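Workshop Tips: Living With a Robot Arm on the Bench

Posted Sun 23 July by Vinzenz Fankhauser

Our shop at Briscombe put in its first robot arm last November and the second in spring. We make and pack wooden and plastic goods in small runs, mostly sorting trays, kit boxes and display boards. What follows is what the bench crew has worked out so far. Most of it is housekeeping. Some of it is about people, and I would read that part first if your own arm is still in its crate.

Before the arm arrives

Tell everyone what it is going to do, by job and by shift. We said "it will help with sorting," and for three weeks people thought they were being sorted out. What it took over was pick-and-place on the Hajji trays, a job that used to rotate through everyone on days. Write down who does that job now and what they will do instead. Put it on the wall.

Ask the people who do the work by hand to list the annoying parts. Ours knew which trays warp in damp weather and which bins get filled too high. The installer did not ask, and we lost most of a week finding out again.

Clear more floor than the drawing shows. You need room to get a pallet jack past the bench with the guard door open. Try it with the jack loaded.

Setting up the work surface

Bolt down whatever you work on. A clamp is fine for an afternoon of testing, but it creeps. Check the bolts on Monday morning and after anyone has leaned on the bench.

Use a perforated table if you can get one. You can move a fixture over by one hole and write the position down. Mark your usual holes with a paint pen, one color per job, and keep the key taped inside the cabinet door.

Wood makes a decent top for light parts. It is kind to plastic corners, and when it gets chewed up you plane it or flip it. Wipe it with a barely damp cloth, never a soaked one, and skip the oil. Oiled wood let our parts slide.

Keep tape, pencils and coffee off the table completely. Give people a shelf at elbow height outside the guard or they will use the table anyway.

Watch the light. Afternoon sun from the west windows gave our camera trouble until we hung a plain roller blind. A bedsheet did the job for the first few days.

Parts and practice pieces

Don't train on good stock. Use bright, simple blocks in several shapes and colors. They cost little, they can be dropped, and a person standing across the room can tell which one the arm is after. New operators get a morning with the blocks before they touch a customer's tray.

Start with parts spread well apart, then bring them closer together. Parts that touch are where the trouble is. If your tool needs space on both sides of a part, a tight row will beat it, and you want to learn that on blocks.

Mix shapes that roll with shapes that don't. Stand a cylinder up and it behaves. Lay it down and you will be fetching it from under the bench.
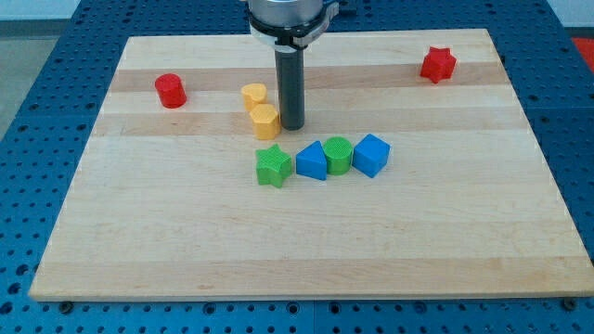
Practice blocks on the maple board, with four of them set close together in a row.

Wash the blocks in warm water with a little dish soap when they get greasy. An old toothbrush clears a textured face. Let them air-dry on a rack overnight.

Store each set in a lidded tub with its own list in the lid. We label ours Fukunari and Bovon, after the two jobs they were bought for, and the names stuck.

Daily routine

Look before you switch on. Walk all the way around the bench, check that the board is clear of yesterday's parts, and check that the tool is tight in its clamp ring. Then start at slow speed for the first tray.

Write down every stop, including the silly ones. Time, job, what you saw, what you did. We use a cheap notebook on a string. In the first full month the arm placed 3,402 parts and stopped 83 times, and 39 of those stops came down to the same overfilled bin. We bought a shallower bin.

Swap operators every two hours. Watching a machine is tiring in a different way from doing the job, and people miss things toward the end. The ones who liked hand sorting for the company now get put on packing together, where they can talk.

Keep one hand-sorting bench set up, with good light and a proper stool. When the arm is down for service you will need it. It also keeps people in practice, and a few of ours still prefer it for short orders. For anything under some 600 pieces we don't bother to change the setup on the arm.

What changed for people

Sore wrists are down, going by what I hear at break. Sore feet are up, so we added mats by both guard doors. Get the thick kind with beveled edges.

Nobody's hours were cut, but the work got less even. There is more waiting, then a rush when three trays finish at once. We moved labeling into the waiting time and that has helped.

Pay the person who learns to set up the arm for having learned it. Ours went without for four months and was right to complain. It was fixed in April, with back pay.

Let anyone stop the machine, and don't ask for a reason on the spot. Put it in the notebook and talk about it at the end of the shift. The newer hands stop it more often than the older ones, and I have no wish to change that.

Small things worth buying

A magnetic tray for bolts and keys.
A second set of hex keys, tied to the bench leg.
A soft brush and pan. Compressed air just blows chips into the table holes.
Spare roller blind cord.
A wall clock that can be read from the guard door.

If you have a good way to clean out the holes in a perforated table, send it in. We are using pipe cleaners and it takes all of Friday afternoon.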